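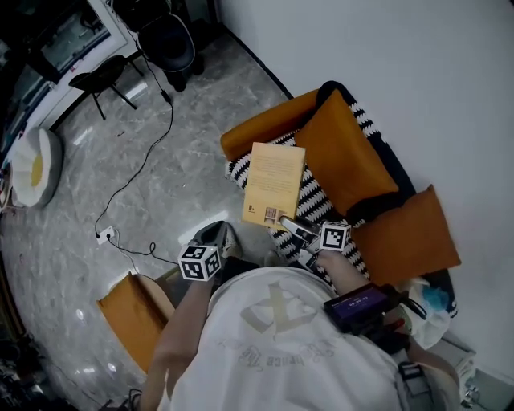 Dilbridge Book Swap: Your Questions

How does the swap work?
You bring us books you've finished with, we give you a credit for each one, and you spend the credits on anything on the shelves (yes, even the big hardbacks!). Credits never run out, so if you drop off a bagful in August and don't come back until winter, they'll still be waiting for you.

How many books can I take home at once?
Up to 4. We tried a higher number when we first opened on Pralgate and the mystery shelf was bare by lunchtime.

Do you take everything?
Very nearly. Paperbacks, cookbooks, children's books and poetry are all welcome, and a cracked spine or a name written inside the cover is fine with us. Please keep back anything moldy, and encyclopedias too, as we have over 700 books in the back room already and very little floor left.

Can you hold a title for me?
Of course! Leave a note at the desk for Floor Declercq and she'll put it aside for two weeks.

Do I have to live in Dilbridge?
Not at all, we have regulars who come over from Brideck and make an afternoon of it.

Last updated Feb 5, 2024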